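Pukosance Packing Room – Bench and Arm Safety Checklist
Monthly check, February
Site: Nurkis Unit 2
Completed by: shift lead, early shift

1. Emergency stop reachable from both sides of the bench
Pass. Tested at 07:40, arm stopped each time.

2. Arm speed limited while people are at the bench
Pass. Set to 60 per cent. Two packers asked for it to go lower when cartons are being swapped. Passed to Garcia, who hold the service contract.

3. Bench surface and joints
Pass with comment. Wipe down at every break, as cardboard dust builds up along the joint and the grippers carry it into the next box.

4. Cables
Action needed. Hanging cables to be tied back to the wall side before the next check. Grommets are for bench cables only – do not feed air line through them.

5. Cartons and storage
Pass with comment. Part-filled cartons may stay on the bench during a run if they are clear of the fingers' return path. Boards must not be left leaning by the shelving at the end of a shift.

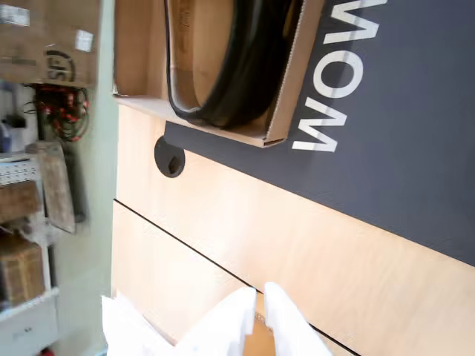
6. Lifting and reaching
Pass. Packers used to handle every item on this line and now mostly feed cartons and clear faults. Reports of sore wrists are down from 19 to four since the change. Reports of stiff necks and tired eyes have gone up, and these should be logged the same way.

7. Job rotation
Fail. The sheet says nobody watches the arm for more than an hour at a stretch. On three shifts the same person did the whole morning. Second month running.

8. Fault clearing
Pass with comment. The Vumau panel logged 187 stops, most of them dropped items. Staff are still reaching in before the light goes amber. Remind at handover.

9. Training records
Action needed. Two agency starters have packed by hand here but have no sign-off for the arm. They may fill cartons at the far bench until they do.

10. Noise and talking
Pass. Staff say they can no longer chat across the line as they did. Seating plan under review.

Items 4, 7 and 9 to be rechecked in March.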